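February, the thaw

Up at 5:40. The wind quit some time in the night and the quiet woke me. I lay there listening for the furnace and heard water instead, dripping off the north gutter. First time since before Christmas.

Made coffee and stood at the back door with it. The snow in the yard has that gray, pitted look now, and there's a ring of bare ground around each of the maples where the trunks have warmed up. The one nearest the shed has the widest ring. I can see last year's leaves in it, flat and brown as wet cardboard. The thermometer on the post said 34, and it was still dark.

No birds to speak of yet. One crow went over from the Cliddale side, then a chickadee started in the hedge and did the two-note song, the spring one. He did it for a few minutes and gave up. I wrote it on the kitchen calendar. Last year I had it a week later, but last year I was away for part of the month and may have missed him.

Walked down to the creek after breakfast. I wore the tall boots and was glad of them. The crust held me about one step in three and then dropped me to the knee, so it took a long time to get to the fence. The ice is still on the creek from bank to bank above the bridge. Below the bridge there is a dark strip down the middle, open water, moving fast and carrying bits of bark. I could hear it under the ice before I could see it. Somebody's dog had been along there, or a coyote. The prints had melted out to twice their size and I couldn't tell.

The big willow has dropped another limb. It came down across the path by the Valdebenito line and took a length of the wire with it. I'll have to call them. I don't think there's any stock on that side until May, so it can wait for dry ground, but I'd rather they heard it from me.
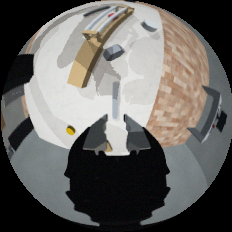 Met Hipólito Painemal at the bridge on the way back. He was measuring the snow with his marked stick, as he does, and had 12 inches in the shade of the hemlocks and 8 out in the open. He thinks we'll get one more big one. I said I thought so too. We looked at the water for a while. He told me the Wivberg road is already soft at the bottom of the hill and the school bus got hung up there yesterday with nobody hurt, and that Pilar Tapia has her taps in. That seemed early to me. She has 58 trees this year, up from last year, and he said she had sap in the buckets by noon the same day.

I went over there after lunch to see. Pilar was in the sugarhouse scrubbing the pan and said I could make myself useful, so I split kindling for an hour. Her trees are mostly on the south slope, which is why she can start when the rest of us can't. The sap was running in the sun and stopped dead in the shade. You could walk from one side of a tree to the other and go from drip to nothing. I tasted some off the spout. Cold water with a little something behind it. I always expect it to be sweeter.

She gave me a jar from the end of last season, the dark stuff. I like the dark better. Most people want the light.

Came home by the upper field. The wind had come back up a little, but from the south, and it smelled like mud. I haven't smelled mud since November. There was a patch of open grass on the bank where the sun hits, the size of a bedsheet, all combed flat in one direction. I stood on it just to stand on something solid. Found a vole tunnel along the edge where the snow had lifted off, a neat little half pipe in the grass running down to the wall. They've been busy under there all winter.

Feet wet by the time I got in, even with the boots. Put them by the stove with newspaper in them.

Lautaro Rivadeneira called at four to ask if I still had the seed order form. I do, and I haven't filled it out. He wants to split a pound of peas again. He also wants to try the Darkance beans, which I never had any luck with – too wet at the bottom of the garden, and the slugs got whatever came up. He says to plant them up by the road. Maybe. I told him I'd have the list ready by Sunday.

Went down cellar to see what's left. Carrots are fine in the sand. The potatoes are starting to sprout at the eyes, the reds worse than the whites, so we'll be eating reds. Threw out three onions and a squash that had gone soft on the bottom. The apples smell better than they taste now. I brought up a bowl of them for sauce.

There was an inch of water in the sump and the pump hadn't come on. I lifted the float by hand and it ran. Something to keep an eye on if this keeps up. Two years ago I didn't look for a week and had it over the bottom step.

By five the dripping had slowed, and by half past it had stopped. The sky went clear and green over the ridge and the puddle by the steps skinned over while I was filling the woodbox. It was still light enough to see the ax without the lamp. I noticed that. In December I was doing that job with a flashlight in my teeth.

Ate soup and the end of the bread, with some of Pilar's syrup on the crust. 21 on the post at eight o'clock. Stars out, and a good many of them. To bed early.

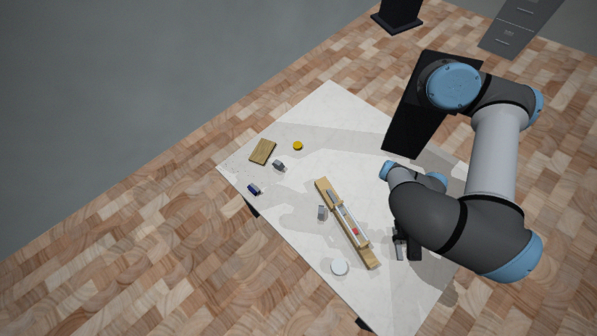
Next day

Colder. 14 at sunup and everything locked again. The crust held me all the way to the fence this time, both directions. No chickadee. The open strip below the bridge has narrowed, with new ice along both edges, thin enough to see through.

Called the Valdebenitos about the wire. Filled out the seed form, peas and all, and put down one packet of the beans.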